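Why Is Cardboard So Strong?

Take one sheet of paper and stand it on its edge. It flops over. Now think about a shipping box. It is made of paper too, but you can pack it full of books and stack another box on top. How can the same stuff be so weak and so strong?

The answer is in the shape.

The wavy layer

Find a box that is ready for recycling and tear off a corner. Look closely at the torn side. You will see two flat sheets of paper with a wavy sheet squeezed between them. The flat sheets are called liners. The waves are called flutes. Together they make corrugated cardboard. "Corrugated" means folded into ridges.

Each wave is a row of little arches. Arches are good at holding up weight, and people have used them in bridges for thousands of years. When you press on one, the push travels down both sides and spreads out. Cardboard has hundreds of arches in a row, and they share the load.

The flutes also leave tunnels of air inside the cardboard. Air weighs very little, so a big box can still be light enough to carry. The air slows down heat as well. A pizza in a cardboard box stays warm longer than a pizza on a plate.

Which way do the tunnels run?

In most boxes the tunnels in the walls go up and down, like a row of tiny columns. Cardboard is much harder to crush in that direction. Press down on the top edge of a box wall and it hardly moves. Bend the wall along the tunnels, though, and it folds easily. Once it has folded, it has a crease, and a creased wall is never quite as strong as a new one. 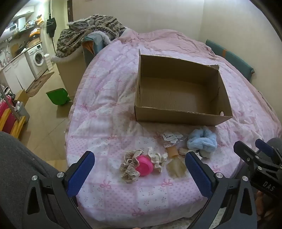 Naveen Tiwari wrote in to say that his box fort fell down twice before he turned the walls so the tunnels stood upright, and after that it held up a blanket and two pillows. He wanted to know if a roof should have tunnels too. It should. Lay the roof so its tunnels run across the gap, from one wall to the other. It will sag less that way.

How is it made?

Cardboard starts as wood chips or old paper. At the mill, the chips or paper are mixed with water until they turn into a mush called pulp. The pulp is spread thin, pressed, and dried into long rolls of brown paper.

At the box factory, one roll is softened with steam and run between two big rollers with teeth, like gears. The teeth press the paper into waves. Glue made from starch, often from corn, goes on the tips of the waves, and the liners are stuck on. Then the board is cut, creased, and folded into boxes.

Why doesn't it like rain?

Paper is made of tiny fibers that cling to one another. Water gets between the fibers and loosens their grip. The glue softens too. The arches flatten, and the box sags.

Being easy to soak is useful later on. Old boxes can be turned back into pulp and made into new ones. The fibers get a little shorter each time, so mills often add some new ones to keep the paper strong.

Try it yourself

You need two sheets of paper, two thick books of the same height, and some coins.

Stand the books a hand's width apart. Lay a flat sheet across the gap and add coins one at a time until it falls. Write down your number.

Fold the second sheet back and forth like a fan, with folds as wide as your finger. Lay it across the gap so the folds run from book to book. Add coins again and compare the two numbers.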